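Progress report to Staken, 12 January 2019
Prepared by Aranka Vida

Evening bookkeeping classes, Sornance site. We enrolled 28 adults against a target of 60. Patricio Alcaraz expects the rest in spring. I have seen no sign-ups that support this.
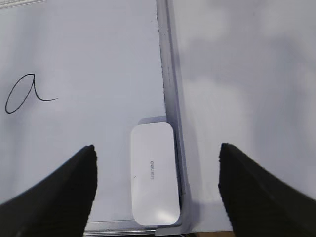
Attendance was fine for the first 4 sessions and then slid. The survey says people are "very satisfied," but it only reached those who stayed, so I would not lean on it.
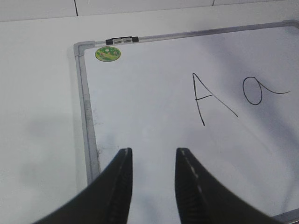
Should the Trarnance site still open this year?
I would hold it until Sornance fills. The 200 flyers brought in very few calls, and printing more is a weak plan.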